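Waffle cloths, washing and folding

Print this page
E-mail this to a friend

I replaced the last of our terry tea towels in May. The replacements are waffle weave, pale grey, bought in two batches from Kitow. Several people have asked how they compare, so these are my notes after a few months of use.

Terry has loops. Loops catch on cutlery, on the drawer runner and on the rough edge of our grater. A waffle cloth has raised ridges with hollows between them, which gives a lot of surface for the weight. Mine dry a full rack of plates before they need swapping, and they hang dry overnight in a kitchen with poor ventilation.

Shrinkage is the main drawback. The texture tightens in the first wash and the cloth loses length before it loses width. I washed the first batch at 60, which was a mistake, and now wash everything at 30. Skip the fabric softener. It coats the fibres and the cloth pushes water about the plate.
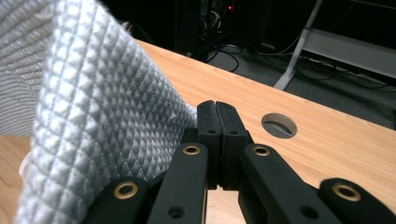

Folding takes more thought than it did with the old ones. The thickness means that four layers make a stack too tall for the shallow drawer, so I fold in half lengthways and then in thirds. The two faces of a cloth may not match either. If one side is flatter and more closely knitted, I keep it inside the fold, as the bumpy sides grip each other and the pile stays up. Flat side out, the pile slides over when the drawer is shut with any force.

Hold the cloth by the edge and let it hang for a moment before laying it down. Smoothing it on the table with the palm of the hand stretches the pattern on the diagonal, and the corners then refuse to meet.

Stray fibres along the edges can be trimmed with small scissors. Do not pull them. Pilar Lagos pulled one on hers and opened a gap up to 4 cm long - it was mended, but the edge still puckers.

I have not yet tried the heavier bath size. Macarena Lucero has two and reports that they take most of a day to dry on a rail. I will probably buy one and weigh it before and after washing.

Print this page
E-mail this to a friend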